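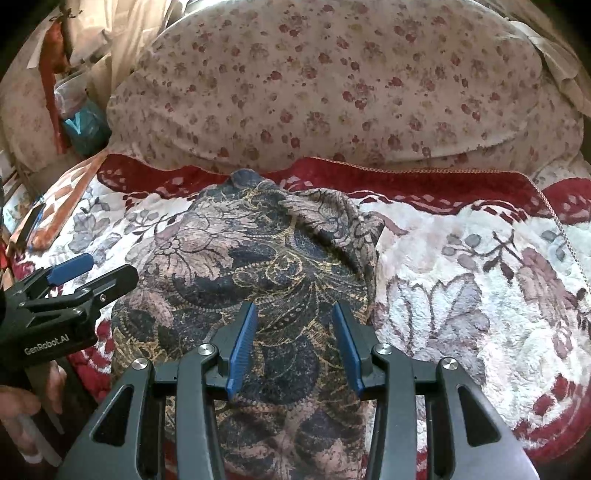
26 June 2023. Second night of the overnight temperature log on the heat pump retrofit. The outdoor unit is a Skevico monobloc, installed in November in place of the oil boiler, and the log is there to settle why the upstairs bedroom ran two degrees under setpoint all winter while the hall was fine. Summer is the wrong season for testing space heating, but it is a good season for testing everything else: standby draw, hot water cycles, valve leakage. The bedroom sensor sat on the bed for the first night, in the dip between the flowered pillow and the plush blanket with the red border, and the trace it produced is useless. Thick pile and a padded pillow hold heat and block air movement, so the curve is smooth, slow and high. I have thrown out that file. The sensor now hangs from a string on the inside wall at chest height, away from the window and the radiator.

Readings at 6:40 this morning. Electricity meter 2,526 kWh on the heat pump submeter since commissioning. That covers the compressor, circulation pump, controller and crankcase heater, and leaves out the immersion heater, which is on its own circuit. I wrote the immersion figure on the cylinder cupboard door in pencil and need to copy it over before it rubs off.

Hot water first. The cylinder is set to 50 C with a reheat differential of 5 K. On last night's trace the tank started a reheat at 2:15, with no draw-off in the house. Standing loss should not do that so soon after an evening charge. Two candidates: the Cusier diverter valve is letting warm water creep into the heating side, or the upper pipework is thermosiphoning. I put a hand on the flow pipe past the valve at 6:50 and it was warm for the first arm's length, then cool. That fits thermosiphoning in a short vertical run better than a leaking valve, which would warm the pipe all the way to the manifold. The run has no insulation on it. The installer lagged the horizontal pipes and stopped at the elbow.

Ordered lagging from Barkora this morning, 19 mm wall for 28 mm pipe, plus tape for the joints. Their site lists both a foam and a rubber type. I took the rubber, as the foam split at the bends on the last job and I ended up redoing it.

Legionella cycle: still weekly, Sunday, 60 C for an hour, finished off with the immersion. Left unchanged. Moving it to early afternoon would put it in the warmest air of the day and the compressor would carry more of the lift before the immersion has to come in. Changed the start time from 1:00 to 14:00 at the controller. The controller does not confirm the change on the home screen; you have to back out twice and go in again to see it took.

Bedroom radiator. Measured the panel again: 700 mm wide, 600 high, double panel, single convector. At the old boiler's 70 C flow it was generous. At 45 C flow the output is well under half of that, and the winter shortfall is the result. My heat loss figure for the room assumed the party wall was neutral, and I no longer trust that assumption. If the neighbors keep their side cold, the wall is a loss like any other. Will rerun the sheet with the far side at 14 C and see what comes out.

Options for the radiator, in the order I would try them. Open the lockshield further and rebalance the hall down. Raise the weather curve one step and accept the extra consumption. Swap to a deeper panel of the same width so the pipe tails stay where they are. The first is free and needs a cold week. The third means draining the upper floor, so if it is going to happen it should be before November.

Balancing notes so I don't lose them: hall lockshield is a turn and a quarter open, bedroom is half a turn, bathroom is full. Half a turn on the bedroom looks wrong to me — probably left over from the boiler days, when that room overheated. It may be most of the problem.

Circulation pump. The Jiang pump is on fixed speed 2, and there is no reason for it to run at all with heating switched off for the summer. It does run, for a few minutes in the small hours. Could be an anti-seize exercise routine. The manual covers it in one line and gives no interval. I have put a clip-on logger on the pump cable and will look at the trace tomorrow night.

Outdoor unit: coil clear, drain clear, some grass clippings against the base on the lawn side, brushed off. Clearance behind is fine. System pressure 1.4 bar cold, same as last week.

Still to do: copy immersion reading, lag the riser, rerun heat loss, batteries for the bedroom sensor.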